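Notes on Closing a Household Account After Moving Abroad

May 2018

The purpose of this post is to set out, in order, the steps that were required to close our household accounts in Lendow following our move. Several readers of the earlier post on shipping furniture have written to ask for this information, and it is more convenient to publish it once than to answer each letter separately.

The first matter is the electricity supply. Our supplier, Drotus, requires notice in writing. A telephone call is accepted as a courtesy but does not start the notice period. The letter must state the account number, the date on which the keys are to be handed over and the address to which the final bill should be sent. A foreign address is permitted, although the form on the Drotus website does not allow for one. We therefore sent a paper letter by recorded post and kept the receipt.

A meter reading must be given on the day of departure. Ours was 3022. The reading used on the first version of the final bill was 2095, a figure which had been taken from the January statement and carried forward. The correction was made without argument once a signed copy of the handover sheet had been supplied, but it delayed the closing of the account by two weeks. Readers are advised to have the landlord or the agent sign for the reading before leaving the property.

Water is dealt with by the district office and is the simplest of the accounts to close. The office at Pasaribu Street handles all addresses on the eastern side of the town. It is open in the mornings only, and the form is a single page. A copy of the tenancy agreement is required, together with identification for each adult named on the bill. It is not necessary for all the adults to attend in person.

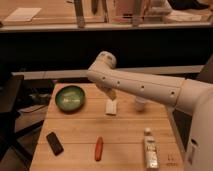
Can a final bill be paid from a bank account in another country?

Payment from abroad is accepted by both Drotus and the district office, provided that the account number is given as the payment reference and the sender meets all bank charges. Where charges are taken from the amount in transit, the bill is treated as part paid and the account stays open.

The internet contract proved to be the most troublesome of the three. Wundavix offers a reduced monthly rate in return for a fixed term, and the term renews itself unless it is cancelled in good time. Moving to a country in which the company does not operate is accepted as grounds for early cancellation. Proof of the new residence must, however, be supplied, and a hotel booking or a letter from an employer is not regarded as proof. We were obliged to wait until our registration at the new address had been completed – a delay for which we continued to pay the monthly charge.

The router must also be returned. Wundavix supplies a label for this purpose on request, but the label is valid only for parcels posted within the country. A neighbour was kind enough to send the parcel on our behalf. The deposit was returned to our account the following month.

A separate post will deal with the forwarding of letters and the transfer of medical records. Corrections to any of the above from readers who have dealt with the same offices may be left in the comments, and the text will be amended where necessary.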